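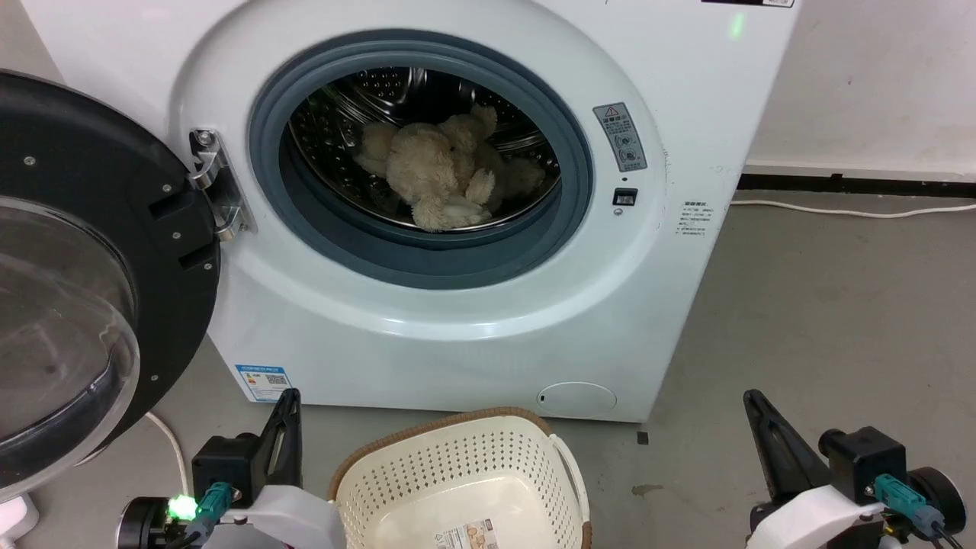

*Plush toy in the washer, door open.*

Tuesday, June 6, 2023

The lease on the Skyrme Street apartment ended in May and we are now in the new place, minus nine boxes that are still in storage. I said I would write up how the move went, mainly for my own use the next time, so this is mostly a list of what I would repeat and what I wouldn't.

**Movers.** I got quotes from two companies, Narkeo and Rostar. Narkeo was cheaper on paper but charged extra for stairs, and we had two flights at the old end. Rostar gave one flat price over the phone and stuck to it. They showed up forty minutes late and worked fast after that. One lamp shade got dented. I didn't file a claim for it.

If you are getting quotes, ask about stairs first. Then ask how far the truck can be from the door before they add a long carry fee. At the new building the loading spot is around the corner by the bakery, and I only found that out the night before.

**Boxes.** I bought too many large ones. Books in a large box are a mistake I have now made in three different apartments. Small boxes for books, dishes, tools and canned food. Large ones for bedding, coats and lampshades (see above). I wrote the room on the top of each box and should have written it on the side, because once they are stacked you can't read the tops.

I also numbered them and kept a list on my phone. That worked well for the first day of packing. By the last evening I was writing "misc" and "misc kitchen/desk" and one that just says "cables?" which I still haven't opened.

**Storage.** The unit is out in Zirnusness, number 203, $59 a month with the first month free. It is a twenty-six minute drive if you leave before the school traffic. I rented it because the new place has one closet where the old one had three, and I wanted some time to decide what to keep. So far I have driven out there once, to get the ironing board, and came back with a box of Christmas lights too.

My plan is to have it empty by the end of summer. I have put a reminder in the calendar to cancel, with two weeks' notice as the contract says. The contract also says the unit has to be swept out, so bring a broom.

**Utilities.** Internet was the slow one. The earliest appointment was eight days after we moved in, and the technician needed access to a locked panel in the basement that the building office opens on weekday mornings only. I used my phone as a hotspot until then and went over my data. Electric took five minutes online. Water is included here.

**Cleaning the old place.** We did it ourselves over two evenings. The oven took most of the first one. The walkthrough was short – she looked at the bathroom, the oven and the windows, and wrote down a scratch by the balcony door that was on the move-in sheet from four years ago. I had a copy of that sheet. Keep yours.

The deposit hasn't come back yet. They have thirty days.

**Still to do:**

- Curtains for the bedroom. The old ones are four inches too short
- Change the address with the dentist and the car insurance
- Find out which day recycling goes out
- Return the hand truck
- Open "cables?"

The new kitchen has less counter space but the window faces east, and I've been getting up earlier.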